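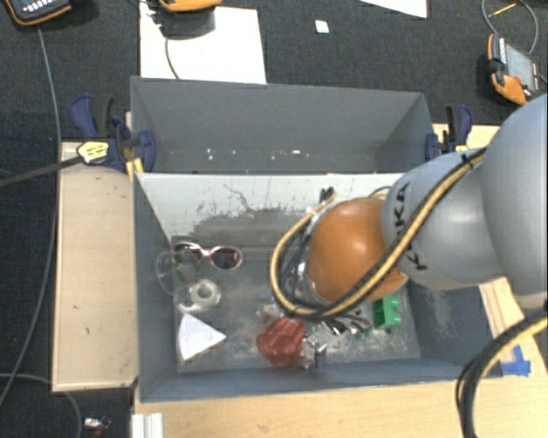 Fig. 4. Grey bins, one directly behind the other.

4. Setting up bins and labels

This section covers the first set-up of bins in Lustisix and the printing of labels on the Uvska label printer. It assumes you have finished section 3 and can sign in as a stock manager.

The sales sheet says set-up takes "minutes". It might, if you have one shelf and no opinions about it. Set aside an afternoon.

4.1 Before you start

You will need:
Your site code (the sample screens use 3493)
One roll of 80 mm labels
A dry cloth
A pencil and paper, whatever the welcome video says about going paperless

Note: The printer is supplied with a short starter roll. It is narrower than 80 mm and the default layout does not fit it. Use it for test prints or put it in a drawer.

4.2 Naming your bins

1. Sign in and open Stock, then Places, then Bins.
2. Press Add bin. Lustisix offers a name of its own, such as "Bin New 1".
3. Delete the suggested name and type your own. Keep it short. The screen accepts 55 characters but the label prints only the first 40, and it does not warn you.
4. Choose a type. "Open", "Lidded" and "Drawer" all behave the same in this version. The type changes the little drawing next to the name and has no other effect that we could find.
5. Press Save and wait for the green tick. If you leave the page before the tick shows, the bin is lost.
6. Repeat for each bin.

Caution: Do not use Smart Naming. It looks at what is in the bin and picks a name to suit, then picks another when the contents change. Your printed labels stay as they were, and the screen and the shelf stop agreeing.

Note: Where bins stand one behind the other, as in Fig. 4, add F (front) or B (back) to the end of the name. Lustisix has a Depth setting meant for this. It is left out of the pick list, so the person sent to fetch something never sees it.

4.3 Loading the label roll

1. Switch the printer off at the back. The button on the front only puts it to sleep.
2. Press both side catches and lift the lid.
3. Drop the roll in with the labels coming off the top. The sticker inside the lid on older printers shows them coming off the bottom. The sticker is wrong.
4. Pull the end of the roll past the cutter and close the lid until both catches click.
5. Switch on. The printer feeds one blank label. If it feeds more than that, open the lid and start again from step 3.

Caution: The print head gets hot in use. Leave it to cool before you wipe it with the cloth.

4.4 Printing and fixing labels

1. In Bins, tick the ones you want and press Print labels.
2. Look at the preview, but don't put too much trust in it. It shows long names in full even when the printer is going to shorten them.
3. Print one label and read it. Scan it with the handset.
4. If the handset shows the right bin, print the rest.
5. Wipe the front of each bin with the cloth and press the label on firmly from the middle outwards.

Note: The labels are sold as "peel and move". Ours peeled well enough and moved once. After that they curled at the corners, and a curled code does not scan. Print a fresh one.

4.5 Setting low stock warnings

Lustisix will guess a warning level for every item if you let it. The guess is built on your first month of use, which in most stores is the month when people are still putting things in the wrong place. A store that opened in August got warnings for items it had plenty of and none for the tape it had run out of.

1. Open Stock, then Warnings, and set Guess levels to Off.
2. Type a level for each item you would be annoyed to run out of. Leave the others blank.
3. Under Send to, enter one person. Entering a whole group sends each of them the full list at 6 a.m., and there is no way to change the time.

4.6 If the handset will not read a label

Check the lens for dust, then the label for creases. Turn off the Tian link if you have it fitted; it slows scanning and the two systems swap bin names only once an hour. If none of this helps, the help page will tell you to reinstall. Try restarting the handset first, with the battery out.

Section written by Maksym Savchuk for Ceka stores. Corrections to the stores desk. Section 5 covers moving stock between bins.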